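Repainting a galvanized planter - primer or no primer?

yalcaraz66
Joined April
I have a galvanized trough planter from Cenano, 11 years old. The old white paint is coming off in flakes. I want to repaint before spring. Do I strip all of it?

Casimiro P.
Strip what's loose, scuff the rest with 200 grit, wash it, then use a primer made for galvanized. Skip the oil-based stuff. It peels off zinc.

mio_ogura
I wouldn't scuff and go. Half-stripped metal always shows through the topcoat later - you get a ridge at every old edge. Take it all off.
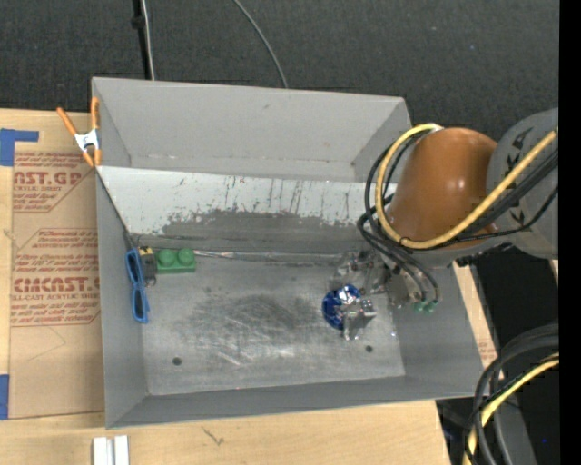

What do you wash the metal with before priming?
Dish soap and warm water first, then a wipe with white vinegar, rinse, and let it dry overnight.

Casimiro P.
Mio, feather the edges and there's no ridge. I did two window boxes that way with the Calvo primer and they look fine. Full stripping is a whole weekend for a planter.

mio_ogura
Window boxes don't hold wet soil. Different job.

ezabala
Agree with Mio on the soil. Also leave the inside bare, or use a liner. Flerkier has one that fits the long troughs.

yalcaraz66
Thanks. Mine is the long one. I'll strip the outside and get the liner. Is 50 degrees too cold to paint?

Casimiro P.
Check the can. Mine says 50 minimum, so wait for a warmer day.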